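Home About Test Methods Reports Contact
October | Kevser Yurt

About Drandeck

Drandeck is a test bench for grippers, arm controllers and wrist cameras. We run hardware that integrators send us under fixed conditions and publish the logs. Berkay Kırmızıgül set up the bench at Ristow after leaving the Oral controls group. The bench now has 16 grippers on its register, hand-held and arm-mounted.

A finger pad is tested for 1000 open-close cycles per load step. Pads are inspected at each step, and edge wear, splits and lifting of the cover layer are recorded separately. Small open boxes and bare tabletop are the standard targets for hand-held units.

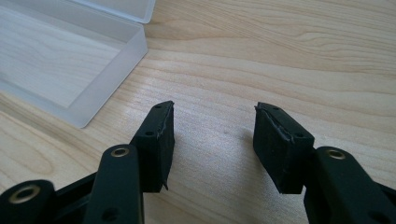 Photo: Drandeck / B. Kırmızıgül

Linkage play is measured at the pivots with the pads unloaded. Worn pads stay on for the second series, so that grip figures cover used parts as well as new ones. The current report set holds 737 runs. Controller comparisons use the Punidura protocol, revision 29, with the same arm and payload throughout.

Raw logs are sent on request. Hardware for testing should arrive with its mounting drawing and one spare pair of pads.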